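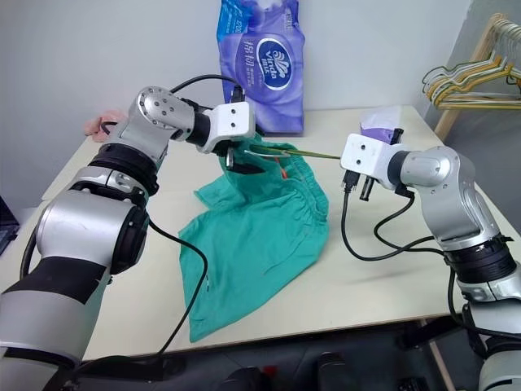

What does Polteck make?
Software that lets two-armed robots handle soft things: clothes, towels, bags, bedding. We write the perception, the planning and the control, plus the tools our customers use to check what a robot did and why. We don't build arms or grippers. Customers bring their own hardware, and we write the drivers if they don't exist yet.

About us

Polteck was started by Nurhan Karakaya and Karthikeyan Poojary, who had worked together on motion planning for warehouse robots. Boxes keep their shape when you pick them up. Cloth doesn't, and most of the planning code they had written was no use once a shirt was involved. They started over with a single folding task and a planner that ran too slowly to use. The company grew out of the rewrite.

We are still small and intend to stay that way for now. Everyone who writes code also spends time at the robots, usually on Tuesday, when the whole team runs the current build and files bugs against it.

What we work on

Perception. Our garment model takes camera images and estimates where the useful parts of a piece of clothing are: waistbands, hems, collars, corners. It also reports how sure it is. If the score is low, the planner can ask for a lift and a second look before it commits to a fold. Firdevs Ersoy leads this work.

Planning. The planner treats both arms as one system. It decides which gripper holds and which one moves, keeps the arms clear of each other, and replans when the cloth ends up somewhere other than expected. A short replan takes 300 milliseconds on the computer we recommend.

Control. The control layer runs on each arm and turns plans into smooth motion. It handles speed limits, stops, and the handover from one gripper to the other. Selim Dursun maintains it and reviews every change to it.

Tooling. Clakwood is our replay and labeling tool. It lines up camera images, joint positions and gripper commands on one timeline so that an engineer can scrub through a run and mark the point where things went wrong. It started as a weekend script and is now the part of our software that customers open most often.

How we test

We test on ordinary clothes. Shorts with an elastic waistband get a lot of table time, as the band gathers up and the legs can land in almost any arrangement. One gripper can pinch the top edge and raise a fold while the rest of the garment stays on the table, and the model has to work out what is where from that.

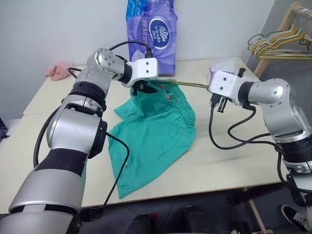

Who uses it

Futwood runs our planner on its sorting line for returned clothing. Giraldo uses the perception package alone, with its own control code. Both send us recordings of failed runs, and those go into our regression set, which now holds 619 cases. A release has to go through the full set in simulation and then 100 runs on real arms before we ship it.

Working here

Despina Sima handles hiring and customer support. We are looking for a C++ engineer for the control team and someone with a background in cameras and calibration. The next start date is in November. Write to her through the contact form and tell us about something you built, including what broke.

Visits are possible by appointment. Please wear closed shoes in the robot area and leave bags at the front desk.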